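I've finally cracked it. After a whole spring of flat, sad, grey loaves that my family ate out of politeness, I have a rye sourdough that rises, tastes of something and doesn't need a saw. I'm so pleased that I took a slice next door before it had even cooled properly (you're not supposed to cut rye for a day, I know, I know).

It started with a jar from Niilo Vuorinen, who was moving house and didn't want to carry his starter on the train. He gave me very short instructions. Feed it, keep it warm, don't fuss. I managed the first bit.

What I got wrong for weeks was treating rye like wheat. I'd learned to bake on white flour, so I kneaded and stretched and folded and waited for that lovely bouncy dough, and of course it never came. Rye dough is basically wet cement. It sticks to your hands, the bowl, the tap and your jumper. Once I stopped kneading and simply stirred it with a big spoon until there were no dry bits, everything got easier! Ten minutes of misery gone from the whole business.

The second thing was the tin. I'd been trying to make free-standing round loaves because they look so good in books, and mine spread out like cowpats. Now I use my gran's old long tin, well greased, and smooth the top with wet fingers. Then I dust it with flour and wait for the little cracks to show. When the flour has opened up into a sort of map, it's ready for the oven. I love that bit – I go and check far more often than I need to.

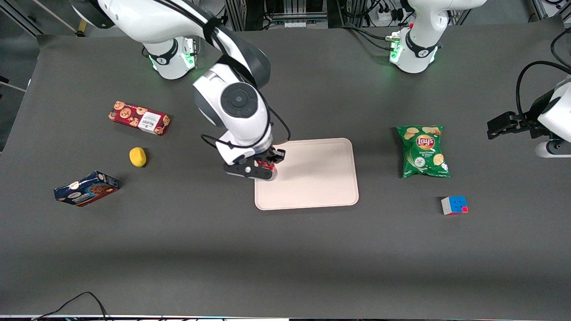 Siobhán Ó Ceallaigh wrote to say that she gave up on the cracks years ago and goes by the holes instead: when three or four pinpricks have popped through the top, in it goes, and if you wait for a proper map in warm weather you've left it too long. She also puts a spoonful of black treacle in hers, and says the crust comes out nearly the colour of coffee.

I tried both on the very next loaf. The pinprick test is brilliant, and I'm a bit cross that none of my books mention it. The treacle I'm less sure of. It makes wonderful toast, but with cheese I missed the sourness, so I've gone down to a teaspoon and I'm happy there for now.

For anyone who wants to have a go, I make the sponge the night before with a big spoonful of starter, half the rye flour and enough warm water to make it look like porridge. It sits on top of the boiler cupboard under a plate. In the morning I stir in the rest of the flour, salt, more water and a handful of caraway seeds (my husband picks these out, which takes him ages and serves him right). Into the tin, wait for the holes, then a very hot oven for the first quarter of an hour and a gentler one after that until it sounds hollow underneath.

Then wrap it in a tea towel and leave it until tomorrow. The difference is huge – cut it warm and the knife comes out gummy, cut it the next day and you get thin, neat slices that hold up to any amount of butter.

Next I want to try a version with soaked sunflower seeds, and one with leftover bread mixed into the sponge, which sounds peculiar but which two different people have now told me is the best of the lot. I've got the crusts saved up in the freezer already.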